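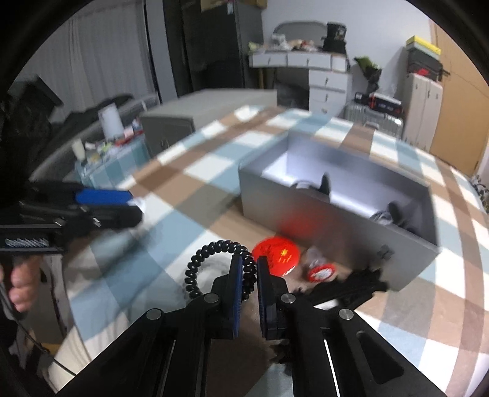
Zondville, 2018-07-13

Ticket: Open gray box, small items, table with the checkered cloth
Status: reopened
Reported by: front desk, Haden building

Problem as reported: hair things and other small stuff never stay in the gray box. Someone always ends up digging through the checkered cloth for them. The desk asked for a bigger box.

First note. I doubt size is the problem. There is room left in the box with two clumps of dark things in it, and meanwhile a coiled hair tie, a toothed black clip and the red round tin are all out on the cloth. A bigger box would give us the same table with less table.

Tried: the Prosen divider set, 6 pieces, 900 grams according to the label. The listing says it "ends clutter for good." It lasted 5 days. The dividers slid whenever the box was picked up, and clips got wedged under them. Removed and sent back.

Tried: a sorting chart from Myung, taped to the wall. No change that I could see. The desk says it helped. I asked how and did not get an answer I could write down.

Open question: the cloth. White, light blue, tan and brown checks are pretty, but black clips on brown squares are easy to miss. I would like a plain light cloth for two weeks before we spend 50 dollars on another organizer. The desk thinks this is silly – maybe so, but a plain cloth is already in the cupboard.

Also noted: the small see-through container was on its side. I am told it stands up fine. Please check that on the table with the cloth on, not on the counter.

Next steps:
Swap the cloth.
Hair ties and clips go in the box, left end.
Red tin stays out, next to the box, until somebody decides what it is for.
No orders before the end of July.

Request for a bigger box: on hold.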